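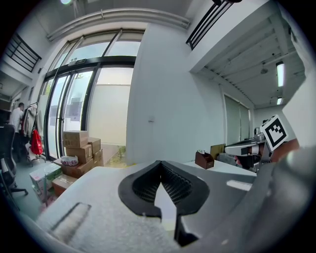
Chapter 2

Where Does the Day Go? Keeping Track of Your Own Time

Before we get to calendars and lists and all the other tools in this book, I'd like you to think back over yesterday. Take your time with it. You probably remember when you got up, and what you had for lunch, and maybe one conversation that went well or badly. Now try to fill in the stretch between lunch and the end of the afternoon, hour by hour. Most of my students get stuck somewhere near two o'clock, and so do I, and I have been teaching this course for 17 years!

There is nothing wrong with your memory. We remember events, and a good part of any working day isn't made of events at all. It is made of looking for a phone number, reading the same message again, getting up for water, and starting a job that we then put down when somebody stops by. These bits of time are small, but they belong to the day just as much as the meetings do, and if we want to plan well we have to know how big they are.

A student of mine some years back, Yareli Ocampo, ran the front office of a furniture repair shop in Vemilcombe. She came to the first class quite sure that she spent most of her day on the phone with customers. I asked her to keep a time log for one working week, writing down what she was doing each time she changed tasks (the method is explained in Section 2.3, and it's easier than it sounds). When she added it all up, the phone came to far less than she had expected. What took up her mornings was paper: finding the right order slip, copying it out for the workshop, and then walking it down the hall. She had never thought of the walking as work, so she had never counted it.

Her log for the week came to 675 minutes spent on order slips alone. That's eleven hours and a quarter. I still have my copy of it, in her very neat handwriting, and we'll use a page from it in the exercises.

Now, I don't want you to read that story and decide that Yareli was wasting her time. The slips had to be written, and somebody had to carry them. What the log gave her was a fair picture of the job, and with that in hand she could sit down with the owner, Henrique Vieira, and talk about which parts might be done differently. They ended up moving the slips to a tray by the workshop door and taking them down in two trips a day. It was a small change and it cost them the price of a tray.

In this chapter we will look at three kinds of time. The first is fixed time, which is already promised to something, like a class or a shift. The second is flexible time, which you can move around as long as the work gets done. The third I call loose time, for want of a better name, and it's the kind that slips past us. You may find that some of your hours don't fit tidily into any of the three, and that's fine. Put them where they seem most at home and make a note in the margin.

Before you go on to Section 2.1, please do the following warm-up. You'll need a sheet of paper and something to write with.

Warm-up 2A

Write the hours of the day down the left side of the page, from midnight to midnight, so that you have 24 rows. Beside each hour, write what you think you will be doing tomorrow. Don't make it prettier than it is! If you expect to spend an hour on the couch, write "couch." Fold the paper and put it away somewhere safe. We will come back to it in Section 2.4, once you have a real log to lay next to it.

2.1 Fixed Time

Let's begin with the easiest kind to see. Fixed time has a start and an end that somebody else can check, and it usually has another person waiting at one end of it.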